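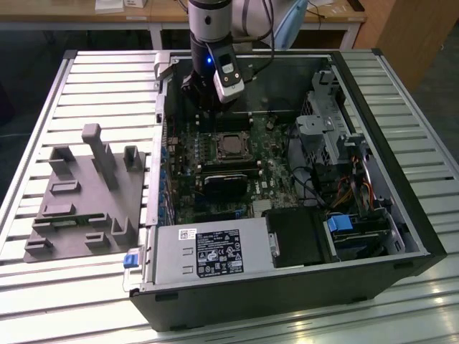

Am Samstag war ich endlich mal wieder auf einem richtigen Konzert, und ich bin immer noch ganz beseelt davon. Tevico haben gespielt, im Saal vom alten Clivthorpe, den ich seit meiner Studienzeit nicht mehr betreten hatte. Die Karte hat 15 Euro gekostet, für zwei Bands und einen langen Abend! Der Keyboarder hatte sein Instrument ohne Deckel auf die Bühne gestellt, und das Innenleben lag so offen nach oben wie bei einem Computer, der auf der Seite liegt und dem das Seitenblech fehlt. Ich stand ziemlich weit vorne und habe beim Zuhören ständig da hineingeschaut.

Den Anfang machten Zondow, die ich vorher überhaupt nicht kannte. Sehr leise, sehr viel Hall, und eine Sängerin, die zwischen den Liedern kaum ein Wort gesagt hat. Nach 50 Minuten war Schluss, und ich hätte gern noch mehr gehört (die Platte habe ich mir dann natürlich mitgenommen).
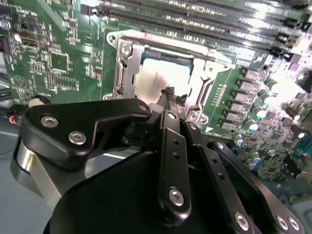 Der Prozessor in seiner Halterung, der Metallrahmen steht offen.

Tevico selbst kamen erst kurz vor zehn und fingen gleich mit "Tapia" an - meinem Lieblingslied, das ich eigentlich als Zugabe erwartet hatte. Danach ging es quer durch alle Alben, und in der Mitte gab es eine Version von "Zwölf Laternen", bei der der ganze Saal mitgesummt hat.
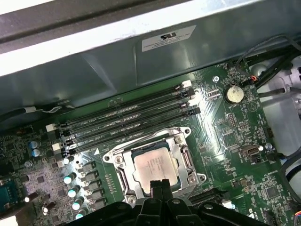 Die Zugabe war dann noch einmal ein Kapitel für sich. Der Bassist kam allein zurück, setzte sich auf seinen Verstärker und spielte etwas ganz Neues, für das es noch keinen Titel gibt. Vier Plätze in der Reihe vor mir waren da schon frei, alle nebeneinander und leer wie die vier schwarzen Speichersteckplätze auf der grünen Platine, und ich dachte nur: Die ärgern sich morgen! Zu Hause war ich weit nach Mitternacht, mit klingelnden Ohren und der Platte unterm Arm. Im August spielen sie noch einmal draußen, da will ich unbedingt wieder hin.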